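Burger bar for a crowd – how do I stop the purple cabbage from turning the lettuce pink?

Home > Food and Kitchen > Feeding a Group

Asked 5 November 2019
2,568 views, 3 answers

Hi all! I've been put in charge of the burger table for our get-togethers at the community hall in Flundham and I could use some help from people who have done this more than I have.

We get up to 100 people on a good night. Until now everything went out in big bowls and it was chaos, with tongs wandering from one bowl to the next and tomato juice in everything. So I've been trying a more organized layout on one table at a time. The shredded purple cabbage and the lettuce share one clear plastic container, cabbage on the left and lettuce on the right, and the container sits at the back end of a long tray so people can build their burger in front of it.

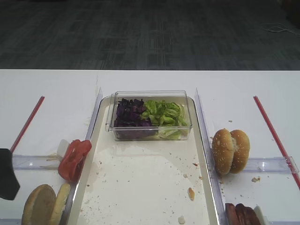 My questions

1. The cabbage and lettuce touch in the middle. By the end of the night the lettuce along that line has gone a nasty pinkish color. Do I need two containers, or is there some trick to it? I only have so much space on the tray and I like having the two together.

2. How far ahead can I shred the cabbage? I'd love to do it the night before because the hall kitchen has one tiny counter and the sink is always full.

3. Is there a good way to keep the tray from getting so crumby? We wipe it down between rounds but it's smeary again in no time and it looks kind of sad by the second batch of people.

I bought a pack of deli containers from Allell so I have plenty of those. Budget is not great, so please no "just buy a salad bar" answers (I got that one already from my sister-in-law).

Answer 1 – marked as helpful by 29 people

I ran the food table at a summer camp near Honbridge for years and cabbage bleeding was the bane of my life, so let me save you some trouble!

The color comes out of the cut edges, and it travels in water. So your real problem is wet vegetables. Wash the cabbage whole, before you shred it, and let it drain upside down for a bit. Then once it's shredded, roll it up in a clean dish towel and squeeze it gently. Same for the lettuce – spin it if you have a spinner, or towel it if you don't. If both go in dry, they can sit side by side for a whole dinner and you'll get maybe a few stained pieces at the border, which you can pull out.

Don't salt or dress the cabbage in that container. I know people like it a little vinegary on a burger. Put the vinegar out in a squeeze bottle and let them do their own.

If you still get pink, cut a strip from the lid of one of your spare deli containers and wedge it down the middle. It doesn't need to be watertight. It just keeps the pile from slumping over when somebody digs in from one side.

For shredding ahead: yes, the night before is fine for the cabbage. Into a zip bag with a dry paper towel, press the air out, bottom of the fridge. Lettuce I would not do the night before. It goes brown where you tear it, and you can tear enough for 100 people while the patties are cooking if you get a kid to help. Kids love tearing lettuce.

Answer 2

Use two containers.

Also a bench scraper is good for crumbs. We got ours at El-Sayed in the restaurant supply aisle and it cost next to nothing.

Answer 3

I don't totally agree with the answer above me, one container is fine if you keep it topped up in small amounts! That was the big change for us. We used to fill everything to the brim at the start and by the end it was a swamp. Now it's small container on the table, big backup in the fridge, and refill when it gets low. Wipe out the container when you refill it, don't just dump new on top of old.

On the layout, I'd put the other stuff outside the tray and keep the tray for the cabbage and lettuce and the actual building. Something like tomato and one kind of bun over on the left, meat and the sesame buns over on the right. Juicy things stay away from the greens that way, and your crumbs mostly come from the buns, so keep the bread off the tray until somebody is really making a burger. 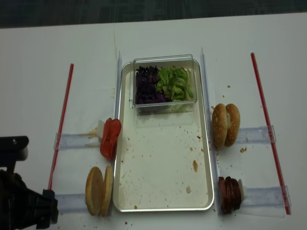 A few more things, in no order

Slice the tomatoes thick. Thin ones fall apart and leak, and then everybody's bottom bun is soggy. Lay the slices on paper towels before they go out.

Sauce goes at the very end of the line, off the tray completely. Sauce is what makes the smears, and crumbs stick to it, and then you're scrubbing. Dry crumbs you can just tip into the trash.

Keep a damp cloth and a dry cloth at the table. Damp first, then dry, or you get that cloudy film you were talking about. A little white vinegar in the water helps if the food was greasy.

We did our biggest one last February and went through two heads of purple cabbage, with a lot left over. People take much less of it than you'd think, so don't go crazy shredding. Leftovers make a great slaw the next day with a spoonful of mayo and some apple.

Comment from the asker

Thank you!! Trying the towel thing and the small refills this week. I'm keeping the one container for now – will report back on the pink situation.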